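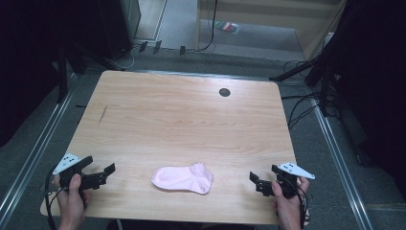 Man solle doch bitte einmal aufschreiben, wie man zu einer Radiosendung ins Publikum kommt, schrieb mir eine Leserin im Januar, denn auf der Seite des Senders finde sie nur die Telefonnummer der Zentrale. Ich war jetzt zweimal bei der Aufzeichnung von „Kindside“ im Funkhaus Kurnelby und beschreibe den Weg so, wie ich ihn gegangen bin.

## Karten bestellen

1. Schreiben Sie eine E-Mail an den Hörerservice. Im Betreff stehen der Name der Sendung und die Nummer der Folge, bei mir war es die 854.
2. Nennen Sie alle Personen mit vollem Namen. Pro E-Mail gibt es höchstens 2 Karten.
3. Warten Sie auf die Bestätigung und drucken Sie sie aus. Auf dem Telefon wurde sie bei mir nicht akzeptiert.

Die Karten kosten nichts. Wer nicht kommen kann, sagt bitte ab, damit jemand von der Warteliste den Platz bekommt.

## Anfahrt

Aus Wallin fährt der Bus 761 bis zur Haltestelle Jurkton. Von dort geht man am Parkplatz vorbei zum hinteren Eingang. Der vordere ist am Abend geschlossen – ich habe dort ziemlich lange geklingelt.

## Im Funkhaus

- An der Pforte zeigen Sie den Ausweis und bekommen einen Aufkleber, den man sichtbar trägt.
- Jacken und Taschen bleiben in der Garderobe. Das Schließfach braucht eine Münze.
- Die Toilette ist im Gang vor dem Studio. Gehen Sie vorher, denn während der Aufnahme wird die Tür nicht geöffnet.
- 15 Minuten vor Beginn ist Einlass, die Plätze sind nicht nummeriert.
- Das Telefon muss ganz aus sein. Stumm genügt nicht.

Vor der Aufnahme wird der Applaus geprobt, auch das Aufhören. Achten Sie auf die rote Lampe über der Glasscheibe: Solange sie leuchtet, bleibt man sitzen und spricht nicht. Husten darf man, am besten in den Ärmel.

Wenn ein Satz misslingt, wird er wiederholt, und man lacht dann eben noch einmal über denselben Witz. Den Aufkleber gibt man beim Hinausgehen wieder an der Pforte ab.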